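Brulero Innovation District

The Brulero Innovation District is a partly built research and office development on the site of the former Bovix rail yard. It was announced as a joint project of the developer Malex and Guerreiro Technical University, and has been promoted since as the place where the region's next industries will start.
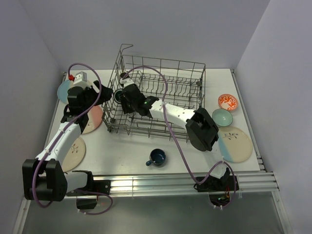
Valter Midtbø has called that claim "a press release with a parking garage attached," arguing that most of the tenants signed so far simply moved from other offices in the same city. Malex disputes this and says moves within the city free up older space for smaller firms. It has not published figures on how much of that space was filled.

Background

The rail yard covered 45 acres and had been mostly idle before the sale. Malex's first plan called for 70 percent of the floor area to go to laboratories and classrooms. The revised plan, approved in May, lowered that share to 50 percent and gave the difference to apartments and retail. The university described the change as "a richer mix of uses."

Construction

The first phase consists of 4 buildings, one of them academic. The groundbreaking drew wide local coverage, nearly all of it repeating the same job forecast. The forecast came from a study paid for by the developer, and its method has never been released in full. It appears to count construction work and permanent positions together.

Public funding

The city paid for new streets, sewers and a bus stop — costs left out of the project's advertised budget. Do-yoon Lim, in a review of the agreement, noted that the tax break has no clause for recovering money if hiring falls short. Supporters reply that such clauses scare off tenants, though they have offered little evidence for it.

A second phase has been approved, but no start date is set.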